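Why the Town Should Keep Its Toy Library

The council of Wuvivmont will vote in November on whether to close the toy library on Meléndez Street and place its 279 items in storage. The proposal is presented as a saving. It deserves a closer look, for the sum involved is small and the loss to families would be large.

A toy library lends playthings as a book library lends novels. Members pay 22 dollars a year and may borrow three items at a time. For a household with two young children and little room, that fee replaces a steady stream of purchases, most of which are outgrown within months. Plain toys hold up best under this kind of use. A set of blocks can pass through many homes and still be worth lending.

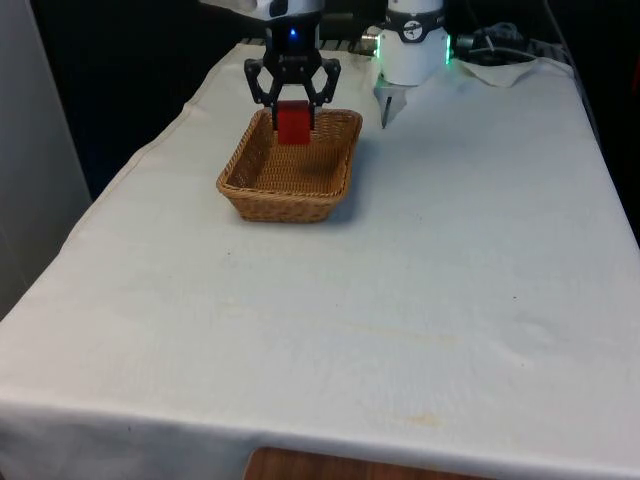
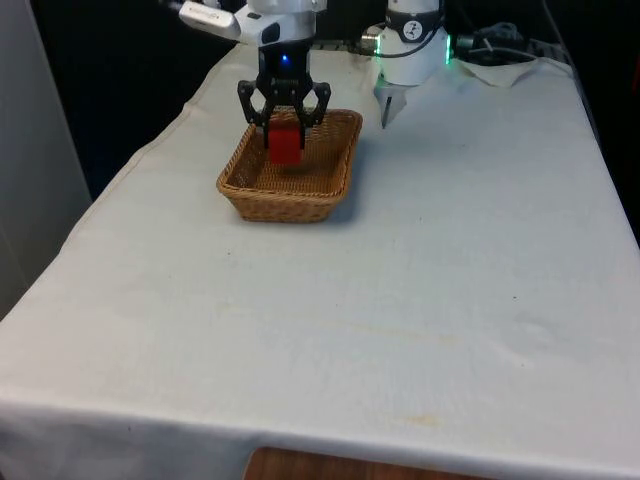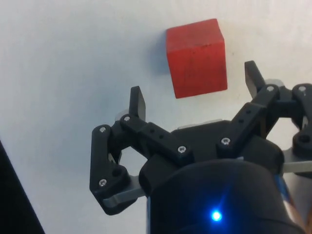

A red block appears in all three views.

The case on cost

Supporters of closure argue that parents can now find used toys online at low prices. Some can. Online sales, however, favor those with a car, a free evening and the patience to bargain with strangers. They also leave each family to store and dispose of what it buys.

Damián Galindo, in his letter to the council, proposed moving the collection to the Bimum branch library, where shelving already stands unused. The move would cost 300 dollars - less than the first year of storage. The council has not yet replied to him.

It should do so before the vote. Members who wish to speak may register at the clerk's office until noon on Tuesday.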